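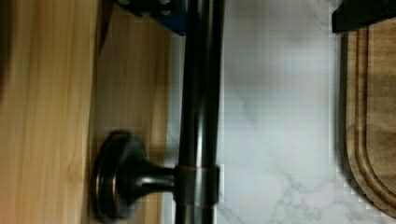 Korletey Sessions: where we are since the spring report

To the Cladby Music Fund
From Donnie Tosh, project lead
October 7, 2023

Dear all,

I've been looking forward to writing this one! When I sent the last report we had a band name, a stack of demos and a studio calendar with far too much white on it. Now we have most of an album, a live set that holds together from start to finish, and a growing group of people in Pladgate who turn up and sing along to songs that haven't been released. I'll go through it in the order of the grant agreement, with the money near the end.

Recording

Your grant pays for 11 finished tracks by Follik. Six are fully mixed, four are recorded and waiting for a mix, and the last one is still being argued over (in a friendly way). It's the slow song that closes the live set, and we have recorded it twice, once with the whole band in the room and once built up from the piano. The full band take has the better singing. The piano take has that long quiet stretch before the final chorus that made everyone in the control room stop talking. My vote is for the piano one with a new vocal, and the band is coming around to it.

The big change since spring is that we dropped the click track on most of the songs. The drummer had been asking for months, and I was the one holding out, so I owe her an apology in writing. The early takes were tidy and a bit stiff. Once they played to each other, the choruses started to lift by a beat or two per minute, the way they do on stage, and the bass player began leaving gaps that he'd never left before. It does make editing slower. We can't lift a good second verse out of one take and drop it into another, so if somebody fluffs a line we go again from the top.

We also spent a full weekend on backing vocals, which wasn't in the original plan. The single has a stacked harmony in the bridge with all four members on it, doubled and then doubled again, and it sounds enormous. I played it in the car all the way home.

Live work

The agreement asked for six shows before the end of the year and we've played five. The sixth is the release show in December, at the hall in Pladgate, capacity 200. We put tickets up quietly on the band's page to see what would happen, and more than half had gone before we'd even made a poster. I'm really proud of that. A year ago this band was playing third on the bill to people waiting for somebody else.

The best of the five was the outdoor afternoon in Cladby. It rained through the opening act, the sun came out during our second song, and the crowd that had been hiding under the trees came down to the front all at once. The worst was the one with the broken monitors, where the singer couldn't hear a note of herself and got through it by watching the guitarist's hands. She was upset afterward, but I've listened to the desk recording and her pitch is fine nearly all the way. We've bought the band their own small in-ear setup from the equipment line, and they've used it at both shows since.

The set now runs a little under an hour. We open with the new single and go straight into the fast one without stopping, and the talking has been cut right down until after the third song. I'd like to try a cover in the encore slot for December. The band would like to try a different cover. More on that when it's settled.

Young players' days

This part of the project has grown beyond what I promised you, and I'd happily keep it going after the grant ends. We offered two open rehearsal days for teenagers who play or want to play, and ended up running four. The format is loose: the band plays one song, takes it apart, and then the kids swap in one at a time until the whole song is being played by them. On the last one, a girl who'd told us at the door that she only played clarinet took the guitar solo on clarinet. The band has since asked her (and her mom) whether she'd do it on the record. She said yes, and that's one of the four tracks waiting for a mix.

What I'd do differently is the sign-up. I used a plain email list and lost track of who was coming to which day, and on the third one we had too many drummers and no bass at all. I'll use a proper form next time and ask for the instrument first.

Release and press

The single comes out a few weeks before the album. Artwork is finished for the single and at second draft for the album. We've had one radio session confirmed on the regional evening show, two songs and a short interview, and the band has been practicing the stripped-down versions in the studio kitchen because it has the nicest echo in the building. The interview worries them more than the playing does.

We're pressing a small run of vinyl. The plant has warned us that delivery could slip past the release show, so we're having download cards printed as a backup, and anyone who pays for a record on the night can collect it later or have it mailed to them.

Money

Studio time is over budget, mostly from the backing vocal weekend and the second go at the closing song. Travel is well under, thanks to a van loan from the drummer's uncle, and the two nearly cancel out. Equipment is on budget with the in-ears included. Mastering and pressing haven't been invoiced yet. I'd like your permission to move the travel underspend into studio time, and I've sent the form and the receipts separately. Nothing else needs to move.

What's still to do

Finish the closing song and pick a version.
Mix the remaining tracks, with the clarinet one first.
Sign off the album artwork.
Record the radio session.
Rehearse the full set with the new in-ears, twice at least, before the Pladgate show.
Send you the final accounts and the finished record.

I'll put names on the door for you for December, so let me know how many of you are coming and whether anyone needs a seat, as the floor is standing only and the balcony fills up early. If you'd like to hear the rough mixes before then, tell me and I'll send a private link. Start with track three!

With many thanks from me and from all of Follik,

Donnie Tosh
Korletey Sessions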